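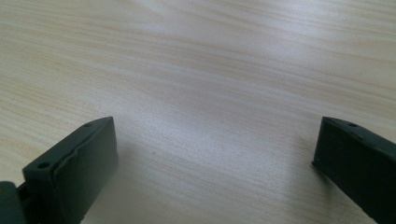

Gripper fingers open over the bench, nothing between them.

Questions people ask us about recording

We are the Ronow collecting team, and we gather examples of everyday handling for a learning system we call Dunleavy. People write in wanting to know what they'd be letting themselves in for, so I've gathered the usual questions together -- do make a cup of tea first, I do go on a bit.

Do I need to know anything about robots?
Not a thing! If you can put the shopping away, you can do this. You hold a gripper in each hand, you do a small job with them at an ordinary sort of pace, and the system learns from the record of how you moved.

How long is a session?
A session runs to 54 minutes with a proper break in the middle, and we ask for 12 good takes in that time. Most people manage it quite happily once their wrists have got used to things.

Why must I start each take with the grippers open?
It gives every example the same beginning, which makes the sorting afterwards a great deal kinder on all of us. Open them, hold still for a breath or two, and then off you go.
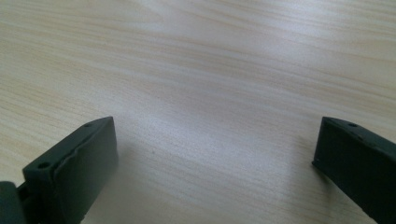 Arlo Lyons wrote to ask whether a fumbled take should be thrown away, as he had dropped the same packet over and over and felt rather bad about it. Please don't feel bad, and please don't throw it away! Carry on, pick the thing up again if you can reach it, and mark the take as "recovered" on your sheet. We are very fond of those, and would gladly have 70 more of them.

How many examples does one job need?
We aim for 1,000 takes of each job, shared between as many different people as we can find.

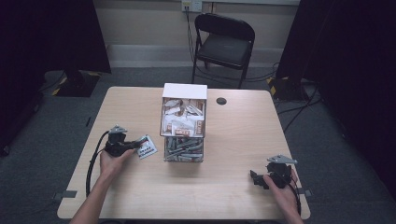

Small, flat things are the hardest part of the work, and newcomers do tend to rush them. Take hold gently, lift a little, and let the other hand wait its turn if it has nothing to do. With a card like the white one in the left gripper, a slight tilt is perfectly all right, and the right gripper can stay open near the table until you want it.

Can I stop partway through?
Of course you can. Put both grippers down, tell whoever is running the session, and we'll save what you have done so far.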